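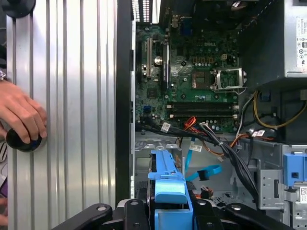 Statcombe bench arm

The Statcombe bench arm (most of us just say "the arm", and older notes call it Geerts Two) is a home-built robot arm with a two-fingered gripper, kept at the shared workshop in Statcombe and used mainly for taking old desktop computers to bits. It was started by Bonifacio Mateos in his back bedroom and moved to the workshop when the bed frame he'd bolted it to began to work loose. I've been one of the people building it since the move, so this article leans towards what I know, which is the gripper, the wrist camera and the wiring. If you know the motor side better, please add to that section, it's thin!

Name

The first arm was bolted together from a set of second-hand Geerts joints that Bonifacio picked up in a box lot, hence Geerts One. Only the shoulder joint survives from it. When the rest was rebuilt the name became Geerts Two, and then people stopped bothering. "Statcombe bench arm" was Marama Rutherford's idea, for the sake of the label on the power switch, and it's the name on the logbook too. You'll sometimes see "the Welport arm" in the older pages. That's a different machine, over at the Welport workshop, and it shares our gripper drawings but very little else.

Layout

The arm has six joints and a reach of 316 mm from the shoulder, measured with the gripper off. That's short. We get away with it because the work comes to the arm: a computer tower goes down on its side on the bench with its cover off, and gets nudged until the bit we care about is in range. The base clamps to the bench edge with two big G-clamps and a strip of rubber mat. We did try a rail, so that the arm could slide along and do both ends of a case in one go, and it wobbled so badly that the rail is now a shelf bracket in the paint cupboard.

The payload is 1000 g at full stretch according to Bonifacio's sums, but I wouldn't hang that much on it myself. A hard drive in its carrier is fine. A power supply is not, so we lift those out by hand.

Control is split between two boards. The one in the base looks after the motors, and a small computer under the bench handles the camera pictures and decides where to go next. They talk over a plain serial lead, 128 bytes to a message, and if the base board doesn't hear anything for a while it stops everything and holds still. Jolene Treloar wrote that part after the arm wandered off with somebody's mug.

Gripper

This is my corner, so forgive me if I go on a bit. The gripper is a parallel sort, meaning the two fingers stay in line with each other as they open and close. They open to 100 mm, which covers nearly everything inside a desktop case with room to spare. The first fingers we made were thick and stubby, brilliant at picking up tins of screws and hopeless inside a computer, where there's always a cable in the way of the thing you want. The present ones are longer and come in at an angle, and they bolt on, so swapping a pair takes a hex key and a few minutes (longer if Shayne Ormsby has borrowed the hex key).

We've been through a few sorts of fingertip. Bare tips skated off smooth plastic. Foam gripped well but shed crumbs into the sockets. What we use now is thin rubber sheet, glued on and trimmed with a scalpel, and it wants replacing whenever it goes shiny. Please write it in the logbook when you do it, even if you only change one side.

Grip force is set by limiting the motor current, with no sensor in the fingers at all. It's crude. The setting called "soft" is for plastic catches and connectors, and "firm" is for metal brackets and drives. There used to be a third setting and it cracked things.

Wrist camera

The camera is small and sits at the wrist, looking down past the fingers, so whatever the gripper is about to touch is usually in the lower part of the view. I like this arrangement an awful lot more than the overhead camera we had before, which mostly gave us lovely footage of the arm's own elbow. The price you pay is that the fingers are always there along the bottom, and the software has to be told to ignore them. Tamsin Henare did that with a mask, which is simply a stencil that blanks out the part of the picture where the gripper lives. When new fingers go on, the mask needs redrawing, and forgetting this is the commonest reason for the arm behaving oddly on a Monday.

Focus is fixed. If the case is too deep the bottom goes a bit mushy, and we've learned to live with it.
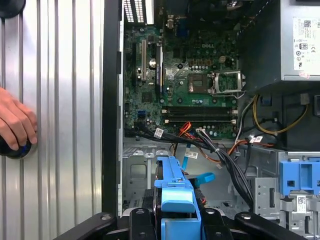
Choosing what to go for first took us ages to settle, and there were some fairly heated evenings over it. Jolene wanted memory first, I wanted cables first, and Bonifacio wanted whatever was biggest. In the end we went by colour. A lot of makers put coloured plastic on the parts you're meant to pull, and our software is much better at spotting a patch of strong colour than at reading a shape. The blue drive carrier in a Dell tower is about as good a target as you could ask for, standing up against all that grey metal with a release tab at its side, and the two black fingers can come down with one either side of it. The drive cage has a blue latch as well, over to the right, so the search has to be limited to the area near the gripper or it may pick the wrong blue. Thin blue cables can fool it too. The memory slots are dark with little white latches, which makes them much harder work, and I still do memory with my thumbs.

Cables

Cables are the hard part, full stop. A carrier stays where it is until you pull it. A bundle of black cables sags across whatever's underneath it, and moves when you touch any one of them, and the camera can't tell which is on top. At the moment the arm doesn't unplug anything. A person goes round first and frees the connectors, then tucks the bundle to one side. Tamsin has been trying to use the small paper labels that turn up on cables as markers to follow, on the grounds that a white rectangle on black is easy to find. It works nicely on the bench with a loose cable. In a full case, half the labels are facing the wrong way, and she's gone a bit quiet about it lately.

A typical job

A job starts with the person, not the arm. Unplug the machine from the wall, press its power button to drain what's left, take off the side and lay the tower down. Any card in the expansion slots comes out by hand, and so does the processor. I know some people like to leave the processor in until last, but the fan and heatsink get in the way of the arm, and once they're off you may as well carry on.

Then park the arm over the lower half of the case, check that the picture is the right way up (it has been fitted upside down twice), and start the search. The arm moves in, stops above its target and waits for somebody to press the green key. We've kept that pause in on purpose, even though it makes every job slower, and I'd ask people not to switch it off when they're on their own. After the lift, the part goes into whichever tray has been set down on the right-hand side.

Keep your sleeves clear of the wrist joint while it's moving. The stop button is on the front of the base and hitting it never does any harm to anything.

Known faults

The shoulder joint, being the old Geerts one, has some play in it, and the tip drops a little when the arm stretches right out. Bonifacio corrects for this in the software, so if you move the clamps you'll need to run his levelling routine again.

The wrist cable rubs. We've sleeved it and re-sleeved it. Shayne got a length of flexible trunking from a closing-down sale in Kadumthorpe, and there's enough left for one more go, in the drawer under the vice.

Bright metal upsets the camera. Anything ribbed or polished throws highlights, and under the strip light these can wash out the part next to them. Turning the case a few degrees normally sorts it. A sheet of brown paper laid over the shiny bit works as well.

The software sometimes reports "no target" when the target is plainly there. Restarting it clears this. Jolene thinks it's a memory leak and I think it's the USB lead.

Changes planned

Marama has drawn up a narrower pair of fingers for getting at connectors, and I hope to have them cut and fitted in January. The mask will need doing afterwards (Tamsin, sorry). There's also talk of a second green key on a long lead, so that you can stand at the far end of the bench and still say yes or no. The parts for that are already in the tray marked ARM, apart from the key itself, which somebody seems to have used on the pillar drill.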